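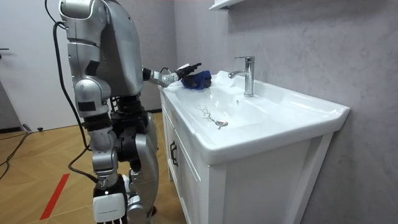 Wurudham Household Rooms
Gallery 3: The Small Bathroom

The Wurudham Household Rooms are a set of full-size domestic interiors maintained for the study and teaching of everyday housework. The online galleries introduce each room through its fittings and the work carried out in it. Gallery 3 concerns the small bathroom and the daily care of the sink.

The bathroom is the smallest of the furnished rooms. It was fitted by Merkent to a plan drawn up by the Household Rooms office, which asked for a layout that visitors would recognize from an ordinary apartment. Items in this gallery are listed under room record 2356.

The vanity unit
White vanity unit with a built-in white ceramic sink. The unit takes up a large share of the room, as is usual in bathrooms of this size, and most of the work described on this page takes place at it.

White was chosen for both the cabinet and the ceramic. Soap residue and water marks can be difficult to see on a white sink, and those learning to clean one are taught to lower their heads and look across the surface toward the light before deciding that it is finished.

The back ledge
The ledge behind the basin, where the faucet stands, receives less attention than any other part of a household sink. Water runs off the lever and collects there, and toothpaste dries along the join. Our instructions treat the ledge as a separate task, to be completed before the basin is touched. Anything loosened from it then falls into an area that has yet to be washed.

A folded cloth is pressed flat on the ledge and drawn away from the faucet. The two sides are wiped separately. Passing the cloth around the base of the faucet in a single sweep tends to leave a ring of soil on the far side.

The blue cloth
Blue cloths are reserved for the sink and its surroundings. They are folded before use to give several clean faces, and the cloth is turned to a new face when the ledge has been completed. Cloths used at the sink are not used on the floor or the toilet.

The supply is held by the Rooms office and laundered at 70 degrees without fabric softener, which reduces the amount of water a cloth will take up. A cloth that has lost its shape or begun to shed is withdrawn.

The basin and faucet
The basin is cleaned from the rim downward, ending at the drain. A mild liquid cleaner is sufficient for daily care. Abrasive powders are not permitted in any of the rooms; fine scratches hold dirt, and the damage cannot be reversed.

The faucet is left until last. It is wiped with a damp face of the cloth, then dried with a clean one. Lime deposits are dealt with on Mondays, using a diluted vinegar solution left in place for no longer than 30 minutes and rinsed thoroughly.

The floor
Light wood-look planks in warm beige and tan tones. The seams between planks are the part of the floor most easily harmed by standing water, and drips from the sink should be taken up promptly with a floor cloth. A well-wrung mop is used for the full floor. Steam appliances should not be used.

Dust and hair gather along the baseboard and near the door. These areas are swept before any wet cleaning begins.

Order of work
The standard order for the room is ledge, basin, faucet, vanity front, floor. The vanity front is wiped from top to bottom, with attention to the area directly beneath the rim, where splashes dry unnoticed. The order was revised in July following a review by Tzu-hsuan Leung, Keeper of the Household Rooms, whose notes placed the vanity front after the faucet. It had previously come first and was frequently splashed again before the work was complete.

Printed copies of the order of work are available from the office in standard and large type.

Related galleries
Gallery 2, The Galley Kitchen, covers the care of countertops and the kitchen sink, with a comparison of ceramic and steel surfaces. Gallery 4, The Laundry Corner, includes the washing and drying of cleaning cloths. The Baxter Linen Cupboard is described in Gallery 5.

Visiting
The small bathroom may be viewed by appointment. Because of the size of the room, groups are admitted 3 at a time. Visitors are asked to leave bags in the Trandov Lobby and not to place personal items on the vanity unit. The sink is a working fixture of the collection; public restrooms are located on the lobby level.

Reproduction
Text and photographs in this gallery may be reproduced for classroom use, provided that the Wurudham Household Rooms are credited. Requests for other uses should be made in writing to the Rooms office and should quote the room record number.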